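Home & Workplace | Tables and Surfaces

Protecting the shared worktable remains a modest but worthwhile discipline. Wilmer Quispe, adviser to the Nonance workplace programme, recommends dividing the surface with tape, so that each panel may be assigned to a task and renewed when its edges wear.
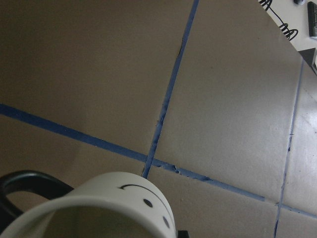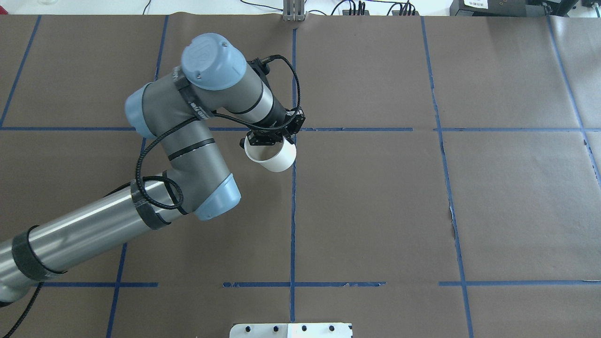
Blue tape divides the surface into panels.

How often should the tape be replaced?
Every 2 weeks on a table in daily use, and at once wherever an edge has begun to lift. Strips should be drawn back slowly and at a low angle.

Related
Mikkelsen: seating for small studios
The Pirska guide to mugs and cups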